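Workshop notebook, May 2021

Right, the tench floats. I said in February that I'd have a proper go at making my own before the season opened, and since I've now got a bench covered in balsa dust and a thumb full of superglue I suppose this counts as a go.

First batch was for Bindamar, the long reedy pool at the bottom end of the Ovemholm waters, where you're fishing close in over soft silt and want something that sits up nicely and doesn't wobble when a bubble goes off under it. Peacock quill with a little balsa body at the bottom, whipped at both ends, two coats of varnish. Tapio Tikkanen reckons two is stingy and he always does four, but his take a fortnight to dry and he's forever borrowing mine! I tested the lot in the water butt. The short ones cock beautifully. The long ones lean over like a drunk, so either the bodies are too high up or I've been mean with the brass at the base. Must try moving the body down a touch before I bin them.

Tips next. Orange shows up best against the lily shadow, black is better once the sun's on the water, and I've never got on with yellow (Lorraine Mapplebeck swears by it, we've agreed to differ).

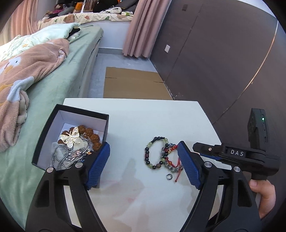

Spent the other half of the evening on rig bits for Paquette, the gravel pit, which Ashley Dobson and I are fishing first thing on opening weekend if the wind lets us. It's deep off the point, with a shelf you can feel with the lead, and last year I lost far too many hooklinks on the edge of it. So this time, a longer, heavier link and a stop bead that really grips. I've been after a bright one I can spot on the line at first light, and a small orange bead like the one at the right of the pile in that box of jewellery would be just the thing. The big rough brown ones would be no use to me at all, far too heavy, you'd scare every fish in the pit. Threaded a few plain ones on tonight and they slid about on the thinner line, so a twist of power gum either side for now.

Groundbait: 15 balls made up to Amber Bickerstaff's mix, brown crumb and a bit of molasses, and dropped one in a bucket to time it. Broke down far too fast for the deep water. Less wet next time, and squeeze harder.

Laurier Lévesque wants his landing net handle back, it's behind the door. Also need more whipping thread, red if they've got it, and a new blade for the little saw.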